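Como organizar uma visita de acolhimento ao museu para pessoas refugiadas e requerentes de asilo

Guia de procedimentos para equipas de mediação cultural, serviços educativos e entidades parceiras
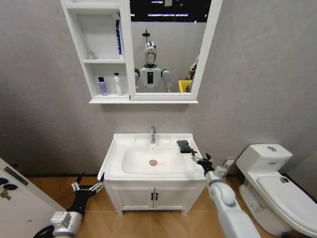 1. Âmbito e destinatários

O presente guia estabelece os passos a observar na preparação, realização e avaliação de visitas de acolhimento dirigidas a pessoas refugiadas, requerentes de asilo e beneficiárias de proteção temporária. Foi elaborado pelo Serviço de Mediação do Museu Thibodeau, sob coordenação de Maëlle Cormier, em articulação com a associação de acolhimento Lorko. Aplica-se às exposições temporárias e à coleção permanente, podendo ser adaptado por outras instituições com as devidas alterações.

Entende-se por visita de acolhimento uma atividade gratuita, com marcação prévia, realizada na língua dos participantes ou com interpretação, e que inclui um percurso acompanhado, uma atividade prática e um momento de convívio.

2. Contacto com a entidade parceira

O primeiro contacto deve ser feito com a entidade que acompanha as famílias e nunca diretamente com os participantes. O pedido é dirigido por escrito ao responsável pela integração, com seis semanas de antecedência em relação à data pretendida. Da mensagem devem constar:

- a exposição ou o núcleo da coleção a visitar;
- duas datas alternativas, uma das quais ao fim de semana;
- o número máximo de participantes por grupo;
- as línguas para as quais o museu dispõe de mediadores;
- o nome e o telefone da pessoa de contacto no museu.

A entidade parceira dispõe de dez dias úteis para responder. Na ausência de resposta, o serviço educativo faz um único contacto telefónico antes de libertar as datas reservadas.

3. Recolha de informação sobre o grupo

Confirmada a data, solicita-se à entidade parceira o preenchimento da ficha de grupo. A ficha recolhe apenas os dados necessários à visita: número de adultos e de crianças, faixas etárias, línguas faladas, necessidades de mobilidade, restrições alimentares e meio de transporte. Não devem ser pedidos documentos de identificação, informação sobre o processo de asilo ou dados relativos ao percurso migratório.

As fichas são conservadas pelo prazo de noventa dias e destruídas em seguida. Para efeitos estatísticos, o museu regista unicamente o número total de participantes e as línguas utilizadas.

4. Constituição da equipa

Cada grupo é acompanhado por 2 mediadores, um dos quais conduz o percurso enquanto o outro presta apoio às famílias com crianças pequenas. Sempre que nenhum dos mediadores domine a língua do grupo, recorre-se a intérprete. A bolsa de intérpretes é gerida através da plataforma Vudoment, na qual os pedidos devem ser inseridos até quinze dias antes da visita.

Os familiares mais novos não devem ser utilizados como intérpretes, ainda que se ofereçam para o fazer. A vigilância das salas é informada da presença do grupo no próprio dia, durante a reunião de abertura.

5. Seleção das obras

O percurso não deve exceder sete obras nem a duração de cinquenta minutos. A seleção compete ao mediador principal e é validada pela conservação. Recomenda-se a observância dos seguintes critérios:

a) Privilegiar paisagens, naturezas-mortas, têxteis e objetos de uso quotidiano, que permitem a conversa a partir da experiência de cada pessoa.

b) Incluir pelo menos uma obra ligada à história local, de modo a apresentar a região onde os participantes passaram a residir.

c) Evitar representações explícitas de guerra, naufrágio, detenção ou violência. Se a disposição das salas obrigar à passagem por obras dessa natureza, o grupo deve ser avisado previamente e deve existir um trajeto alternativo.

d) Verificar a existência de bancos ou cadeiras portáteis junto de cada ponto de paragem.

Na coleção permanente do Museu Thibodeau, o núcleo de gravura e desenho tem sido o mais utilizado. A sala dispõe de 103 peças expostas e de iluminação reduzida, pelo que convém prever alguns minutos de adaptação à entrada.

6. Preparação dos materiais

O folheto da visita é redigido em linguagem simples, com frases curtas e corpo de letra não inferior a catorze pontos. A tradução é feita por profissional e revista por um segundo falante nativo. As traduções automáticas sem revisão não são admitidas.

Para a atividade prática, recomenda-se a preparação de conjuntos individuais com papel de gramagem média, lápis de grafite, lápis de cor e uma prancheta leve. Estes conjuntos são entregues no final e ficam na posse dos participantes. Não são permitidos nas salas materiais líquidos, colas ou pastéis de óleo. As técnicas de aguarela ficam reservadas à oficina.

7. Receção

A equipa deve encontrar-se no átrio vinte minutos antes da hora marcada. O acolhimento segue a ordem abaixo indicada:

1. Saudação na língua do grupo e apresentação dos mediadores pelo nome próprio.
2. Indicação das casas de banho, do fraldário, do bengaleiro e das saídas.
3. Explicação breve das regras das salas, com demonstração da distância a manter em relação às obras.
4. Esclarecimento de que qualquer pessoa pode sentar-se, sair ou regressar ao grupo quando entender.
5. Entrega do folheto.

Não se procede a chamada nominal. Os participantes que o desejem podem usar uma etiqueta com o nome, escrita pelos próprios e no alfabeto que preferirem.

8. Condução do percurso

Em cada obra, o mediador começa por conceder um período de observação em silêncio, seguido de uma pergunta aberta. A informação histórica é apresentada depois de ouvidas as primeiras intervenções e limita-se ao essencial. Quando existe interpretação, as frases devem ser curtas e o mediador dirige-se sempre ao grupo, e não ao intérprete.

Não devem ser feitas perguntas sobre a família, a viagem ou as razões da saída do país de origem. Se um participante partilhar espontaneamente uma experiência pessoal, o mediador escuta, agradece e retoma o percurso ao ritmo adequado. Em caso de desconforto manifesto, o segundo mediador acompanha a pessoa à sala de descanso e informa o técnico da entidade parceira.

9. Convívio

O momento de convívio decorre na cafetaria ou na oficina e tem a duração mínima de trinta minutos. Os alimentos são identificados com etiquetas que indiquem os ingredientes, sendo obrigatória uma opção sem carne e sem gelatina de origem animal. Durante o Ramadão, a visita deve ser marcada para a manhã e o convívio pode ser substituído pela oferta de um pequeno cabaz.

Nesta ocasião é entregue a cada agregado familiar um cartão de entrada livre, válido por um ano. O cartão não é nominativo.

10. Fotografia e divulgação

Não é permitida a captação de imagens em que os participantes sejam identificáveis, salvo autorização escrita, redigida na língua de cada pessoa. A autorização pode ser retirada a qualquer momento. No caso de menores, exige-se a assinatura de quem exerce as responsabilidades parentais. A presença da comunicação social depende de acordo prévio da entidade parceira.

11. Orçamento

O custo de referência de um ciclo completo, composto por quatro visitas, é de 2.808 euros, incluindo interpretação, tradução, materiais, transporte e alimentação. O aluguer do autocarro é contratado à empresa Taseck, ao abrigo do acordo em vigor. As entidades que disponham de transporte próprio podem requerer a afetação dessa verba à interpretação.

12. Avaliação

Na semana seguinte à visita, a equipa reúne com a entidade parceira e preenche o relatório de modelo único. Os participantes podem dar a sua opinião oralmente, por escrito ou por desenho. No último ciclo foram recolhidos cerca de 131 contributos, dos quais resultou a redução do percurso de nove para sete obras e a colocação de mais assentos na sala de gravura.

13. Inscrições e contactos

As candidaturas ao ciclo que se inicia em setembro devem ser enviadas ao serviço educativo até quinta-feira, 24 de abril. Os pedidos de esclarecimento sobre interpretação e tradução são dirigidos a Birutė Kuusk, responsável pela bolsa de intérpretes, nos dias úteis, entre as 10h00 e as 16h30. A ficha de grupo e o modelo de relatório encontram-se disponíveis na receção do museu.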